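Print this page | E-mail to a friend

Cleaning Dust Out of a Desktop Computer: Which Tips Hold Up
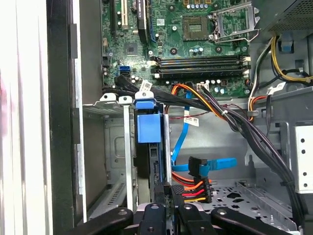

How often does a home desktop need to be cleaned inside?

Once a year is plenty for most homes, and every six months if you have shedding pets or a smoker in the house. The monthly schedule you see repeated on so many tip pages seems to come mainly from people who sell canned air.

I've been cleaning out family computers for a long time and I have grown suspicious of most of the advice on the subject. Some of it is harmless and wastes your Saturday. Some of it breaks things. I've sorted through the tips I get sent most often and tried to say what I think of each.

The vacuum cleaner

You will read that a household vacuum will "zap" your computer and kill it on the spot. I doubt it happens as often as the warnings suggest, but plastic nozzles do build up static, and I have seen one suck a jumper clean off a board. Use the vacuum on the outside vents and the carpet under the desk. Keep it out of the case.

Canned air

It works. It also costs too much for what it is. Short bursts, can upright, and hold each fan blade still with a finger while you blow. A can tipped sideways spits liquid, and I don't care what the label says about "any angle." I tried the Serra and the Vakura cans side by side last June and couldn't tell one from the other except by the price.

A small electric blower does the same job and doesn't run out. The Drorkholm one I use is loud enough to send the dog upstairs. Take the computer outside or into the garage first. Blowing dust around a bedroom only means it goes back in through the front vents by the end of the week.

The dryer sheet trick

Wipe the case with a used dryer sheet and dust will "slide right off for months." I tried this on two machines in the same room and left them alone until summer. They were equally filthy. Dryer sheets leave a waxy film, and I'd keep that away from anything with a circuit in it. Skip it.

Rubbing alcohol

Good for old thermal paste and for sticky fingerprints on metal. Use the high-strength kind, put it on a lint-free cloth, and let the part dry fully before you plug anything in. The weak drugstore bottle has a lot of water in it. Coffee filters make a decent cloth, one of the few kitchen substitutes I'll stand behind.

Don't wipe gold contacts because a video told you to. If the machine ran fine yesterday, the contacts are fine. An open processor socket should be left completely alone. In some designs the contacts are springy little pins, and one swipe of a cloth can bend them beyond any fixing at home.

The pencil eraser

People swear by rubbing the gold edge of a memory stick with a pink eraser. It can bring back a stick that isn't being recognized, and it also takes off a little of the plating each time. Try simply taking the stick out and pressing it back in first, with the power cord unplugged. That alone has fixed it for me far more often than the eraser has.

Magic liquids and foam

Prolora makes a foam "for electronics" that came free with something I ordered. I used it on a keyboard, where it did about as well as a damp cloth. I would not put foam of any kind inside a case.

Cable tidying "for airflow"

There is a belief that untidy cables will cook your computer. Unless they're lying right across a fan, I have never measured a difference worth mentioning. Tie them back so you can reach things, by all means. Pull gently on the flat data cables, at the plug end and never by the ribbon, and look for a little metal clip you may have to squeeze. Take a photo with your phone before unplugging anything. You think you will remember which one went where.

What I do myself

Shut down, unplug, hold the power button in for a few seconds. Side panel off. Touch bare metal on the case before touching anything else. Soft paintbrush for the corners, blower for the fans and the heatsink fins, and a rinse under the tap for the front filter if it comes out. The filter must be bone dry before it goes back. Half an hour, maybe less.

The power supply stays closed. Blow through its grille from outside and leave the screws alone, whatever the forum says. It can hold a charge well after it's unplugged.

If the computer still runs hot and loud after that, the trouble is probably a worn fan or dried-out paste, and more dusting won't help.

3 comments | 260 shares | E-mail this page

We use cookies to improve your visit. By continuing to use this site you accept our cookie policy.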